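Bench cell budgeting

A bench cell budget is the list of everything you pay for before two small arms can do anything useful on a table, and I've put together enough of them at Rurwood to have opinions! The arms get all the attention. Grippers, mounts, cables and the table itself (please don't skimp on the table) come in on separate lines, usually from separate sellers.

Our last quote from Engelhardt had 140 dollars for trays and toy animals to practice picking, and I'd happily have doubled it.

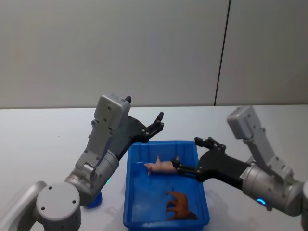 What should you set aside for spare gripper fingers? I put in 600 dollars for the first year on a two-arm cell, and I order them along with the arms so they ship together.

Shipping is the line I used to forget. The Winden shop charged us 1540 for freight, and Pumthorpe wanted roughly 20 percent up front on top of that. Ask for both in writing before January, when the price lists change.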